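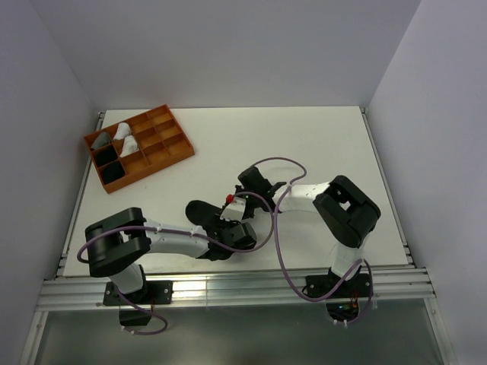
Lavonel Indoor Seed Starting Cabinet, Model 916

The Lavonel 916 is a closed seed starting cabinet for vegetables, herbs and annual flowers. It is supplied to home growers, school greenhouses and garden centers.

The cabinet has four shelves, each with its own light bar and timer. Shelf height can be changed in seven steps without tools. Lights are preset to 16 hours on and may be adjusted at the control panel. A removable drip pan is fitted under the lowest shelf and should be emptied after each watering.

Supplied with the cabinet
Four seed trays with clear lids
One Kusia heat mat with thermostat
Door key and spare
Printed sowing guide

Seed trays are also sold separately. Trays made for the earlier Brokside cabinet fit the 916, but Brokside lids do not.

Placement
The cabinet must stand on a level floor, away from radiators and direct sun. Allow space behind it for the air vent. It is not approved for outdoor use or for unheated sheds.

Ordering
Orders for spring delivery close at the end of November. Replacement light bars and heat mats are kept in stock all year. Schools and garden centers should send requests for volume pricing to Kirsten Juhl, Customer Accounts.

Page last revised June 17, 2020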